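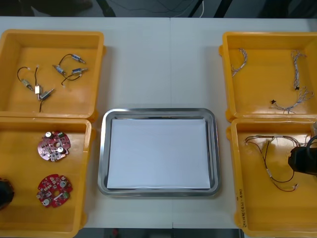 What is the Oldale Parts Bench?
A student robotics project at Oldale Technical College in which a pair of robot arms is taught to pick up and sort small electrical and mechanical parts.

The Oldale Parts Bench grew out of an evening class run by Olaia Paredes and is open to second-year students in electronics and mechanical engineering. It is often called a competition, although only two teams have ever entered. College publicity has also described it as a "factory of the future", a phrase that does not appear in any of the students' own reports.

Method

Students guide the arms by hand controls through a set job, such as moving a wire harness or a circuit board from a bin to a tray. The recorded runs are then used to train a control program called Omar. A team must hand in 50 runs of each job before Omar is tested, and each test consists of 20 attempts under the eye of a marker from the other team. An attempt in which a student touches the parts does not count. This rule was added in June, after a dispute over the first set of marks.

Small metal parts are the hardest part of the course. Spring-loaded pins and brackets offer the fingers little to hold, and a grip that is slightly off
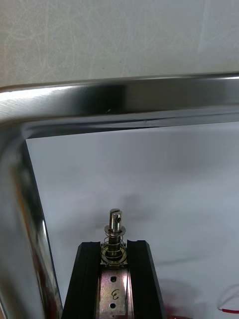 tends to go unnoticed by the program until the part is put down. Wire harnesses cause trouble of another kind – they rarely lie the same way twice, and a program trained on one tangle may do poorly on the next.

Results and criticism

The winning team, led by Zlata Hordiienko, claimed that Omar sorted nearly every part it was given. Bohdana Stasiv, a former student, has disputed this in a short paper dated January 5, 2025. She points out that the bins stayed in the same places throughout, so the tests said little about how the program would cope with a changed layout. The team has not published its failed attempts. The college still quotes the original claim. 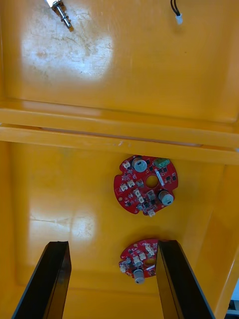
Red circuit boards in a yellow tray, with gripper fingers in the foreground.

A successor to Omar, named Tô, has been announced. No test results for it have been released.

See also: Aretti Student Robot Cup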